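Keeping a two-arm cell in line

The technician who looks after the book-packing cell at Garrido does not start the day with the arms. The first stop is the rail.

"Everything hangs off that extrusion," the technician says. "If a base plate has crept, every position you taught is wrong by the same amount, and you can spend a morning blaming the wrist."

The cell is a bench-scale enclosure with two arms on a shared aluminum rail. It runs a packing routine with mixed goods, mostly paperbacks and small stationery, into soft bags. The technician took it over in August and has kept a maintenance log for it since. We spoke over the course of one shift, between checks, starting at 7 a.m.

The rail check takes longer than it sounds. Each base plate has witness marks drawn across the joint in paint pen. If a mark is broken, the bolts come out one at a time, get cleaned, and go back with fresh threadlocker. The technician does not retighten a bolt that has moved.

"A bolt that backed out once has dirty threads. Putting a wrench on it only hides that for a week."

After the plates comes homing. Both arms are driven to a parked pose and the joint readings are compared with the values in the log. The limit the technician works to is 2 encoder counts on any joint. Above that, the joint is re-zeroed against a printed pin gauge. The elbow goes out of tolerance more often than the base.

"The elbow carries the forearm and the wrist, and it spends the whole cycle holding them up. I look at its temperature after the first batch, and then I look at its zero again."

Cables are the second subject, and the one on which the technician has the strongest views. The original routing on the left arm had the hose clipped tight at every fixing point. It looked tidy, and it pulled on the wrist connector whenever the arm reached toward the back wall. The hose now has slack at the top and is clipped only along the rigid link.

"You want it fixed where the link is rigid and free where the joint bends. Then you run the arm through its full reach by hand, power off, and watch the hose the whole way. If it goes straight anywhere, it is too short." 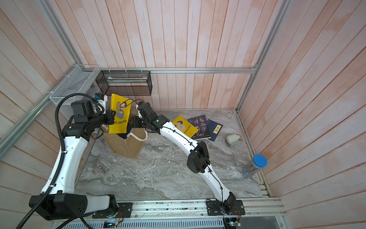 Both arms at the held book, with the tote bag below. The left arm's corrugated hose is clipped along its white link.

The handover is the step that shows wear first. Two grippers have to work close together on one thin object, and any error in one arm is added to the error in the other. A paperback makes this worse. It flexes, the cover slides against the pages, and the spine is stiffer than the open edge.

The technician tests it with a run of 100 cycles using the same title throughout. Drops are logged along with the wrist angle at the time. Then the run is repeated with the books mixed. The two results are kept apart in the log.

"If the same-book run is clean and the mixed run is not, leave the mechanics alone. That is grip width or approach height, and you fix it in the settings. If the same-book run is bad, get the wrenches."

Finger pads are changed every 10 days, whatever they look like. The pads are cut from Kalletti sheet, a rubber the site already stocked for another machine. The technician tried a softer material earlier and went back. It held glossy covers well but let the book rotate once it was lifted.

Old pads are kept for one change interval in a labeled bag. If the drop count rises after a change, the old pair goes back on for a short run to rule out the new ones. This has settled the question twice. In one case the new pads had been cut slightly thick, and the fingers were reaching their force limit before they had closed properly on the spine.

The bag is a less obvious source of trouble. A soft tote does not stay where it was put, and its opening changes shape as it fills. The technician rolls the rim down before a run to stiffen it, and pulls the handle strap clear of the opening.

"People want to move the drop point when a book catches the rim. I ask them to look at the bag first. A strap across the mouth will catch anything."

The floor is wiped down at every shift change. Paper dust collects near the rail and works its way under the plates when they are loosened. The vent grille along the front is vacuumed at the same time. The technician asks that compressed air not be used in the enclosure at all, having once blown grit into a base bearing on an earlier cell at Cemarside.

Electrical work is kept short. Connectors at the base are reseated monthly, and jumper wires are pulled gently one by one with the supply off. The technician would like to replace the jumpers with crimped, locking connectors and has a parts order open with Akia for them.

"Jumpers are fine while you are still changing things. We stopped changing things. They should go."

Until the parts come in, any unexplained stop is handled in a fixed order: supply voltage, then the jumpers, then the motor bus, then the software. The log shows most stops closed at the second item.

Asked what a new person on the cell should learn first, the technician names the manual park procedure. An arm that loses power at full reach will sag, and the other arm may be under it. The upper arm is supported by hand, the lower one is backed out along its own path, and only then is power restored.

"Do it ten times with nothing in the grippers. Then do it with a book."

The last entry of the shift was a left wrist re-zero, followed by another 100 cycles, same title. The mixed run was left for the next morning.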